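Titness House: the new ground floor, room by room

Posted July 31, 2023

The flooring at Titness was finished in May and we have been moving back in bit by bit. The old carpet had been down for years and was past cleaning. We looked at tiles and at sheet vinyl, then settled on a wood-effect floor from the Dirnier range, laid through both downstairs rooms and the hall. There is one picture on this first page - the kitchen and hall follow on page 2.

The back room
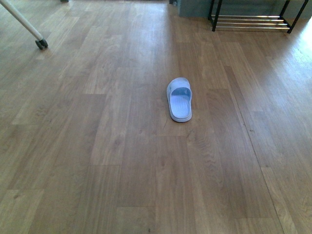 The back room gets the most use, so it was laid first. It is also the room where people kick their shoes off, and we have not managed to change that. The boards are long and run in one direction, with the end joints staggered, and the colour is a warm honey brown with some planks lighter than others. A light blue slide sandal shows up well against it, so at least a stray one is easy to find. Where the daylight falls on the floor it looks much paler and has a slight gloss. People who have only seen the sample card should bear that in mind.

Notes on the floor

We ordered 62 packs and had 2 left over, which are in the loft in case a board needs replacing. Sweeping is enough on most days. For mopping we use a well wrung cloth and plain water.

The door bars came from Isus and cost more than expected. The rug for the front room is on order from Ayaaba and will be added to the gallery when it arrives.

Next: kitchen and hall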